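Getting the guest room ready (and keeping your sanity)

We let out two rooms in Nadstead, and by November I have the changeover down to a fine art! Most of it works just as well if you only have your mother-in-law coming for the weekend.

Start with the bed, always. Strip it, open the window and leave the mattress bare while you do the bathroom – a good airing does more than any spray. I put the clean sheets on last of all, so no dust lands on them.

Limescale on the shower screen is my great enemy. Equal parts white vinegar and warm water, left on for five minutes, then a good rinse and a dry cloth. Keep vinegar well away from marble or any natural stone, though, as it will dull the surface for good.

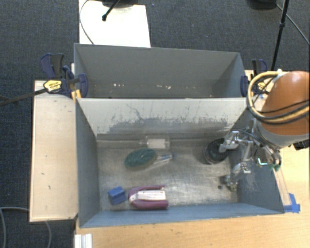
Taps need a bit more patience. Wrap a vinegar-soaked cloth round the base, go and make yourself a cup of tea, and come back to scrub out the crusty ring where the tap meets the basin. A dark green oval scrubber like the one lying in the nearer grey bin is fine for the basin itself (mind you don't use anything too harsh on chrome!), and an old toothbrush gets into the tight bit behind.

Towels next. Skip the fabric softener, it makes them slide over the water instead of soaking it up. A good shake before they go on the line brings the fluff back beautifully.

My friend Géza Virág leaves a jug of tap water and two glasses by the bed for his guests, and I've pinched the idea shamelessly. People love it! Check the bedside lamp bulb while you're in there, and put a spare loo roll where it can be found in the dark.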